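Sourdough in a cold house, and why I've stopped fighting it

10/06/2025

So it's properly winter in Truslow now and I have the best bread news. The starter is alive! More than alive, it climbed out of the jar on Sunday night and glued the lid to the shelf, and I had to run the whole thing under the hot tap to get it open.

If you were reading last August you'll remember the run of sad flat loaves. I blamed the flour, then the water, then the oven, and for one very silly week I blamed the salt. What I should have blamed was the house, which is freezing from June onwards, and me for following a summer timetable in the middle of it. Five hours on the bench does next to nothing in our kitchen at this time of year. The dough just sits there looking at you.

Perla Barrera from the Saturday market put me straight. She bakes for the Ocampo stall (the one with the olive loaves, get there early) and she told me to forget the clock and leave the dough out overnight, all of it, right through until breakfast. I thought she was having me on. But I tried it, and the crumb was so open I rang my sister to tell her, and she was very patient with me.

The other change is a corner for the starter away from the kitchen window, out of the draught.

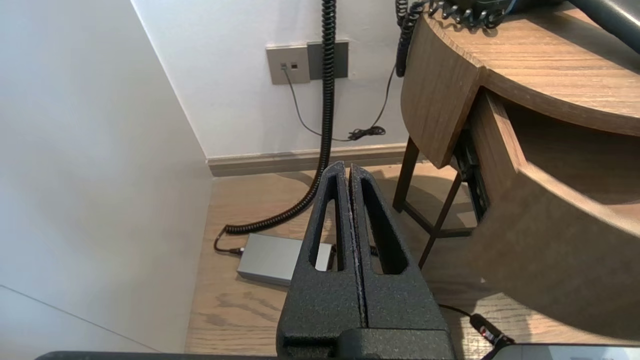
The alcove, with the wall plate and its thin black cable.

My recipe at the moment, for anyone who wants it: 500 g strong white flour, 350 g water (so 70 per cent, nothing scary), 100 g bubbly starter and 10 g salt. Mix the flour and water first and let them sit while you have a cup of tea. Add the starter and squish it through with wet hands, then the salt. Give it a fold every half hour or so until you're ready for bed – I manage four on a good night and two if there's something decent on telly – then cover it and walk away.

In the morning it should be puffy and wobble when you shake the bowl. If it doesn't wobble, wait. I've waited until lunch before and it was still a lovely loaf. Shape it, rest it in a floured basket, and bake it in the heaviest lidded pot you own, as hot as your oven goes. Lid off for the last twenty minutes. I like a dark crust, much darker than my family would choose, and I'm the one baking it so that's what we get.

On flour, I've gone over to the Bistov stoneground for a quarter of the mix and I love it. It drinks more water than plain white and the smell when you open the bag is gorgeous, a bit like hay.

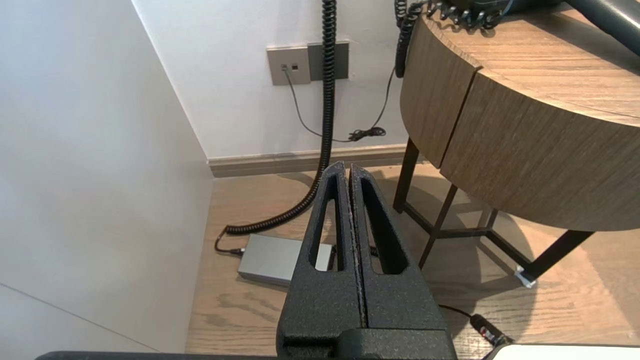

Rye is the next thing I want to get right. My first go was a brick, dense and gummy in the middle, and I ate it toasted for a week out of stubbornness. I mixed it far too wet and then cut into it while it was warm, which everyone says not to do with rye and which I did anyway. The mess was something else too, rye paste sets like cement. A wooden floor like ours is easy enough to wipe if you get to the drips straight away, but leave them until morning and you'll be down there with a butter knife. Next time I'll bake it in a tin, let it cool completely and keep it wrapped in a tea towel for a full day before I go near it. I've got caraway seeds ready, and a jar of Perla's pickled beetroot to go with it.

If you've got a rye that works in a cold kitchen, please send it my way, and tell me how long you leave it!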